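Desk mat

A desk mat is a flat sheet laid over part or most of a work surface to protect it and to give a more even area for working on. It is larger than a mouse mat and is normally left in place all day. The names desk pad, bench mat and work mat are used for much the same thing, although bench mat often suggests a heavier sheet meant for repair or assembly work.

Desk mats are sold in rubber, felt, leather, cork and various plastics. Rubber and rubber-backed mats grip the table well and soften knocks. Felt is quiet but holds dust. Leather marks easily with ink, and many owners accept this as part of its use.

Size and placing

Most mats are rectangular. A mat for writing need only reach a little beyond the elbows, while one used for assembly may cover nearly the whole top, leaving a strip of bare table at the back for lamps, trays and tools in waiting. The maker Narnar lists its mats by number, the 3000 being the plain sheet and the 3011 the same sheet with a stitched edge. 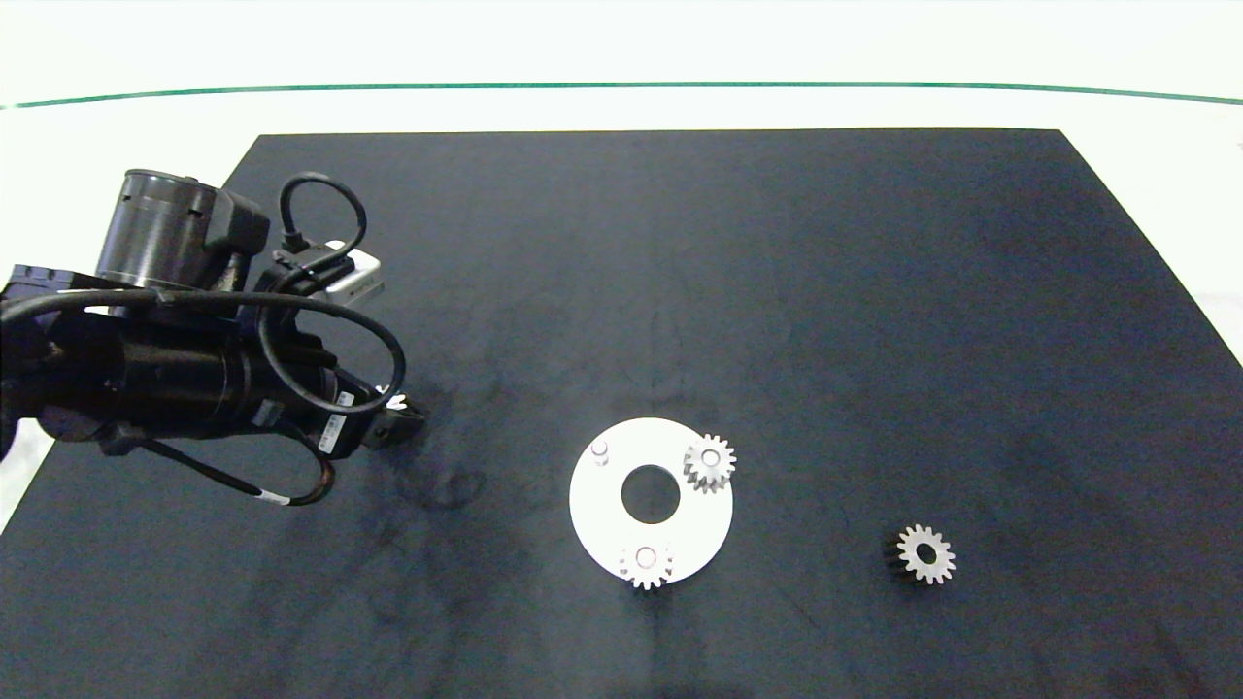
Entry written by Danjuma Aliyu. Last revised 2018-02-28.

Colour

Black and navy are common on white tables, where the edge of the mat is easy to see and pale parts such as washers or paper labels show up against it. Dark mats also show scuffs and smudges, usually towards the middle where most of the work is done. Grey and green mats hide these better — green was long the usual choice in offices.

Care

Loose grit is brushed off first, as wiping it drags it across the surface. A damp cloth with a little washing-up liquid is enough for rubber and plastic. Felt is vacuumed. Scuffs in rubber can often be lightened but seldom removed. A new mat that has been rolled for transport is laid face down for about 2 days, with books on the corners, until it lies flat.

Thickness

Thin mats suit writing. Thicker ones are kinder to dropped parts, but a pen may push into them through a single sheet of paper.

See also: Blotter; Cutting mat; Workbench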